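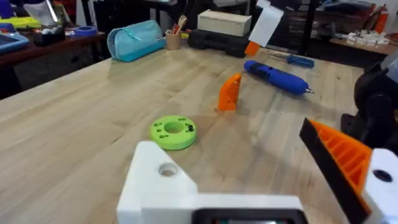

Lekard Bench Kit: Questions We Get Asked

Thanks for stopping by! Most of these questions come from people who are thinking about a Lekard for a small shop, a classroom or a spare room, and a few come from owners who already have one and would like to get more out of it. If yours isn't answered, please do write to us. Deolinda Pacheco looks after the support mailbox and she reads every message herself.

What comes in the box?

The kit has two arms, two grippers with their orange ribbed fingers already fitted, a wrist camera for each side, a power supply, the cables and a printed setup guide. You'll need to bring your own computer and a sturdy table. The software, which we call Kasonum, is a free download, and your first year of updates is included in the price.

Do I need a special table?

You don't, though it should be a solid one that doesn't rock when you lean on it. We're fond of a butcher-block style wooden bench ourselves, and that's what we use for our own work, with the usual pencil case, cup of pens and toolbox pushed to the back. Some customers like to clear everything off before they start, and that's perfectly fine too, but the arms don't ask for a bare tabletop. Just keep the space between the two grippers open.

Are the gripper parts really 3D-printed?

Yes, the white housings are, and we're often asked whether that makes them fragile. In everyday bench work they hold up nicely. If you do crack one (it happens, usually when an arm gets knocked while it's being carried) we'll send you the print file, or a finished part if you don't have a printer handy. The files are for owners only, so please have your order number ready when you write.

What can the fingers pick up?

The ribbed fingers bend a little around whatever they're holding, so they do well with odd shapes: printed rings, wedges, screwdriver handles and so on. The upper limit is 900 grams per arm. Very thin things lying flat, like a sheet of paper, are hard for them, and we'd rather tell you that now than have you find out after delivery!

How long does setup take?

Plan on an afternoon if you've never done it before. The guide has 44 pages, which sounds like a lot, but a good many of them are drawings. Calibration goes through five short steps on the screen, and you can stop after any of them and come back later.

Can I add the Gorkach finger set?

You can, as long as your kit shipped in May or later. Older kits need a small adapter plate, and we're happy to mail you one at no charge.

What if I change my mind?

Let us know within four weeks of delivery and we'll arrange the return. Please keep the foam inserts, as the arms don't travel well without them.

Page last updated June 27, 2021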